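Speaker notes: Sorting cloth in simulation, and what the shadows did to our score
Harkstead robotics afternoon, December 2025

Slide 1. Say who I am, thank the hosts, get on with it. One method, one result, fifteen minutes. Questions at the end please.

Slide 2. The task. Two arms, crumpled cloth, containers to put it in. We train in our simulator, Skakerar, and test in it too. No claims today about real hardware. We ran 2614 episodes in all and held back 457 for testing. The policy is called Yeom.

Leave this one up for a moment so people at the back can find the green cloth.
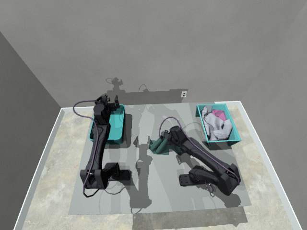
Fig. 1. Two-arm cloth task in Skakerar, with green cloth by the right gripper and grey and pink cloth in the right-hand bin.

Point out the arm-shaped shadow between the two arms. It has two pointed tips right beside the cloth. Ask the room to remember it.

Slide 3. Why cloth is awkward. It has no fixed shape, so a grasp point learned on one heap is no use on the next. We score a grasp on whether the cloth clears the rim of the container. Mention that a peak in the cloth under the fingers makes the lift easier to score from the side. 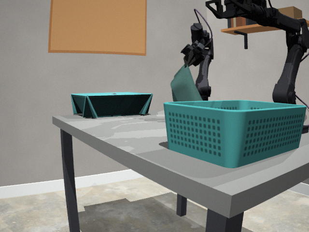 Page last changed: March, slides 3 to 5 reordered

On this slide talk about the basket with the holes. It stands between the viewer and the cloth, and the lower part of the cloth is hidden behind the rim. From this side the policy has to work with the part it can see. The second gripper is empty here. Don't get drawn into the books on the shelf, they are set dressing and we vary them.

Slide 4. The method. For each training episode we render the same motion again with the light moved. The actions stay the same and only the shading changes. We add a loss term that asks for the same grasp point in both versions. That is the whole idea. It cost us 600 extra hours of rendering, so say that plainly before someone asks.

Slide 5. The hard case. Go slowly. 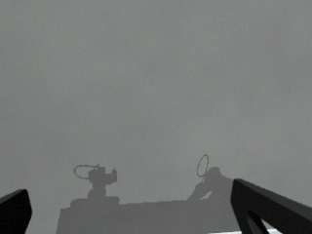
Fig. 2. Bare grey surface between the two gripper fingers, with the shadow of the hardware and two cable loops.

There is nothing here to pick up. The baseline still proposed grasps on frames of this sort, mostly at the edge of a shadow. Over the test set it did so in 38 episodes. With the paired lighting the false grasps fell, though they did not go away. The thin cable loops are still the worst of it.

Slide 6. Limits. One table height, one kind of gripper, hard-edged shadows only. Soft light is next. The Flundora group have asked for the lighting script and they can have it.

Stop there. If there is time, go back to Fig. 1 and take questions on the shadow.

Contact: Skakerar project desk, Harkstead | © Skakerar project | Back to top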